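Coupe Luangrath

La coupe Luangrath est un concours étudiant de robotique consacré au pliage et au rangement du linge par des bras manipulateurs. Organisée chaque année en mars par l'association Visik, elle oppose des équipes issues d'écoles d'ingénieurs, d'IUT et, depuis la troisième édition, d'un lycée technique qui termine régulièrement devant les précédents.

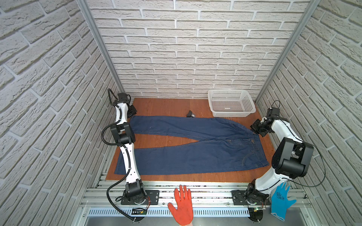
Le concours doit son nom à la rue Luangrath, où se trouvait le premier local de l'association. Une tradition orale tenace y voit le nom d'un mathématicien spécialiste des surfaces froissées, dont aucune publication n'a été retrouvée.

Histoire

L'idée revient à Corey Bolger, alors enseignant en automatique, qui cherchait un sujet de projet moins fréquenté que le robot suiveur de ligne. La première édition réunit quatre équipes et une seule serviette de toilette. Elle s'acheva sans vainqueur, le jury n'ayant pas pu établir si l'objet présenté en finale était plié ou tombé. Le règlement, qui tenait sur une page, en compte aujourd'hui 58, dont six sur la définition du mot « plié ».

Règlement

Chaque équipe dispose de deux bras et de 13 minutes. Les épreuves portent sur trois catégories :

Le carré (torchon, serviette), réputé facile, où se perdent la plupart des points.
Le haut (chemise, tee-shirt), manches comprises.
Le jean, épreuve reine, présenté à plat en début de manche. La toile est raide, les coutures sont épaisses et la ceinture se replie rarement dans le sens prévu par le logiciel.

La note maximale est de 101 points. Le dernier, dit « point de grand-mère », est laissé à l'appréciation d'un jury de particuliers et n'a été accordé que deux fois. Le budget d'une équipe est plafonné à 4 000 euros, hors café.

Équipes notables

Usero, triple lauréate, s'est fait connaître par une méthode de pliage en trois temps que ses concurrents jugent laide et copient depuis. Skilmont détient le record de lenteur homologué, avec une jambe de pantalon repliée en 12 minutes et 40 secondes, ainsi que le prix de la documentation la même année.

Controverses

À la cinquième édition, Usero fut accusée d'avoir repassé son jean avant l'épreuve. L'équipe plaida l'usure naturelle. Le règlement impose depuis un vêtement tiré au sort, fourni par l'organisation et froissé par un arbitre assermenté, fonction pour laquelle les candidatures sont nombreuses.

Voir aussi

Manipulation d'objets déformables
Robotique de concours
Corvée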